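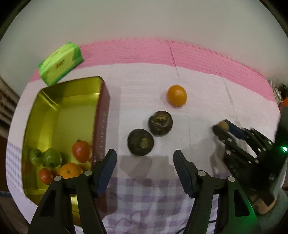

**GIRKENT, January 20, 2025** - Courtois is very pleased to announce that the Calell, its hand-held gripper for people who teach robots to pick things up, is now open for orders, along with a data collection service for teams who would like the gripping done for them. It has been a long road to get here, and we are grateful to everyone who waited patiently while we fussed over finger pads and pivot pins for longer than we had promised.

The Calell is a two-fingered tool with a camera looking out over the fingers. You hold it, you bring it up to whatever needs picking up, and you carry on much as you would with a pair of kitchen tongs. The recordings then go towards training a robot arm to do the same sort of job. The fingers are black plastic with triangular openings in them, carried on slim slotted arms, and each one has a dark blue pad on the inside where it meets the fruit, the box or the teacup.

We chose small produce as our first subject because it is so wonderfully awkward. A mandarin is not quite round, a tomato can be firm or soft depending on the day, and limes like to roll off just as you reach them. The starter programme asks people to work with ordinary things on ordinary surfaces, such as a cloth with a check pattern or a foam mat, with a tray or a box close by, and to move everything about between one recording and the next. A robot that has only ever met fruit on a bare bench has a good deal left to learn when it comes to somebody's home!

Green tomatoes are a favourite of ours. They are smooth and glossy, the leafy star at the stem can face any way it likes, and the person holding the tool has to open the fingers nice and wide and line them up before going in. We ask for an unhurried approach, as the moments before the grip are every bit as useful to us as the grip itself.
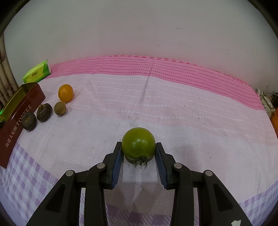

## What comes in the kit

Each Calell kit includes:

- one assembled gripper, ready to hold
- a spare pair of blue finger pads
- a camera mount and a padded carrying case
- a printed guide with 15 starter tasks, written in plain words
- access to our Sukwood library, where recordings are stored, checked and sorted

The Sukwood library opens today with 1000 recordings of fruit and vegetables being picked up and put down, all of them free to kit owners. We will add household packets and boxes in August, and we would dearly love to hear which items you find the most troublesome, so that they can go near the front of the queue.

## Two hands, or none of your own

Customers who need both hands at work can order a matched pair at a reduced price, and many of our early testers ended up doing just that. For teams who are short of time - and we know there are plenty of you - our Girkent workshop will also make recordings to order, starting from a set of 174 and using objects you send us or objects we buy locally on your behalf.

## Orders and delivery

The first batch is 210 kits, sent out from Girkent in the order in which requests reach us. Spare pads and arms may be bought separately at any time, and the pads can be changed at a kitchen table with one small screwdriver. Schools and colleges are welcome to ask for a kit on loan before they decide.

Press samples and further pictures are available from the Courtois press desk in Girkent.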